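Last updated 16 Nov 2025

# Comparing two gripper jaw sets on a two-arm table

Use this procedure when you have two sets of jaws for the same gripper body and need to decide which one stays on. We wrote it for the Bretedex pointed jaws and the Piva flat pads, but the steps are the same for any two-finger pair. It takes most of a day if you do both sets back to back.

## What you need

- A table with two arms already calibrated to each other
- Both jaw sets, with their screws kept in separate bags
- A controller that logs finger position and motor current (ours is a Clenano)
- Small household objects in different shapes
- Two shallow trays, one for picking from and one for placing into
- A printed score sheet

## Step 1: Fit the first jaw set

Power down the arm before you touch the fingers. Remove the old jaws, wipe the mounting faces and fit the new ones by hand. Tighten the screws in turn, a little at a time, so the jaws don't pull to one side.

Power up and close the gripper on nothing. The tips should meet along their full contact edge. If one tip lands ahead of the other, loosen that side, close the gripper again and retighten while it is held shut.

## Step 2: Zero the fingers

Run the homing routine with the gripper clear of the table. Then set the closed position as zero in the controller. Do this every time you change jaws, even if the two sets look the same length. The Lazarević script we use for pick tests reads the opening width from this zero, and a small offset will show up later as missed grasps on thin objects.

Update the tool length too. Pointed jaws often reach lower than flat ones, and the old value can drive the tips into the tabletop.

## Step 3: Set limits

Start with these values and change them only between full runs:

| Setting | Value |
|---|---|
| Current limit | 300 mA |
| Hold time after close | 300 ms |
| Lift height | 25 cm |
| Attempts per object | 7 |

If an object gets crushed or pops out at 300 mA, write that down as a result. Don't lower the limit for that one object – it makes the two jaw sets impossible to compare.

## Step 4: Lay out the objects

Spread the objects out so the fingers can open fully around each one. Mix boxes, cylinders and at least one awkward item with a handle. Put a few pieces inside a tray as well, where the rim limits the approach angle. Leave other pieces straight on the wood.

Check that the wrist cable has enough slack to follow the arm without dragging over anything light. Mark each object's position with a pencil dot so the second jaw set gets the same layout. 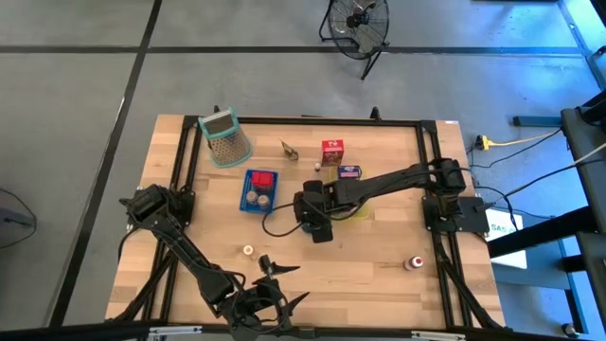
## Step 5: Run the picks

Work through the score sheet one object at a time. Return the object to its mark after each attempt. Score each attempt as follows:

- 2: lifted to full height and placed
- 1: lifted, but slipped or turned in the jaws
- 0: not lifted

Note which arm you used. If you test both arms, keep their scores in separate columns.

## Step 6: Swap and repeat

Fit the second set and go back through steps 1 to 5. Use the same object order. Let the motors cool between runs, as a warm gripper can read differently on the current log.

When both sheets are full, compare scores object by object before you look at the totals. A set that wins overall may still fail every time on the one shape you handle most. Save the controller logs in the same folder as the sheets, named by jaw set and arm.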